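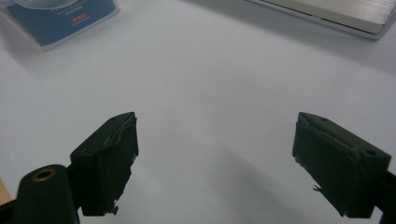 Association sportive Kitico
Compte rendu de la réunion du bureau élargi du 29/03/2026
Salle du premier étage, gymnase Jeltia

Présents : l'ensemble du bureau, les référents des sections handball, athlétisme et basket fauteuil, deux parents de l'école de sport. Excusée : la section badminton, retenue par son tournoi de jeunes, à qui l'on souhaite beaucoup de belles parties.

La séance s'ouvre un peu en retard, le temps que chacun trouve une chaise et que la présidence remercie, comme il se doit, celles et ceux qui ont tenu la buvette lors du dernier plateau de handball. Le compte rendu de décembre est adopté sans modification, à une faute d'orthographe près dans le nom de la salle, qui sera corrigée.

1. Sport ouvert à tous, bilan de la saison

Le club compte à ce jour 564 licenciés, toutes sections confondues. La présidence se dit très heureuse de voir revenir des familles que l'on n'avait plus croisées depuis longtemps, et elle tient à saluer l'accueil du basket fauteuil, où valides et non valides s'entraînent maintenant ensemble un soir par semaine (et où, paraît-il, on rit beaucoup). La section souhaite garder ce créneau commun l'an prochain. Accord de principe, sous réserve du planning de la mairie.

Les parents présents signalent que plusieurs enfants du quartier Hwang viendraient volontiers à l'école de sport mais n'ont personne pour les conduire. On discute assez longuement d'un ramassage à pied, d'un covoiturage entre familles, puis d'un minibus, idée séduisante mais chère. Il est décidé de commencer par le covoiturage, avec une feuille d'inscription affichée à l'entrée du gymnase et une autre au centre social.

2. Finances

Le solde du compte courant s'élève à 1718 euros après règlement des engagements de printemps. La demande de subvention est partie dans les temps. Une aide de 600 euros est proposée pour les licences des familles en difficulté, à répartir au cas par cas et, le bureau y insiste, avec toute la discrétion voulue. Vote : adopté à l'unanimité.

La section athlétisme rappelle que ses haies sont bien fatiguées. On l'entend, on compatit sincèrement, et le devis sera étudié à la prochaine réunion avec celui des chasubles.

3. Tournoi de l'amitié avec Hitalico

Nos voisins du club de Hitalico proposent de nouveau une journée commune, avec des équipes mélangées tirées au sort le matin même. Le souvenir de la première édition est excellent, malgré la pluie et le repas servi à une heure un peu espagnole. Neuf équipes seraient engagées cette fois. Quelques voix auraient préféré un vrai classement, d'autres y sont franchement opposées ; après un échange animé et toujours cordial, on retient un classement par équipe mélangée, sans distinction de club, et un goûter pour tout le monde. Vote : adopté, une abstention.

Restent à régler : l'arbitrage (les jeunes arbitres en formation seront sollicités en priorité), la sonorisation et le prêt des tables.

4. Questions diverses

Les vestiaires du fond ferment mal. Un courrier sera adressé au service des sports.
L'école de sport cherche un encadrant pour les petits, même débutant, même une séance sur deux. Merci d'en parler autour de vous !
Les ballons sont à remettre dans le local après chaque séance, y compris la dernière.

La séance est levée à 21 h 15. La date de la prochaine réunion sera communiquée aux sections par courriel.

Le secrétariat de l'association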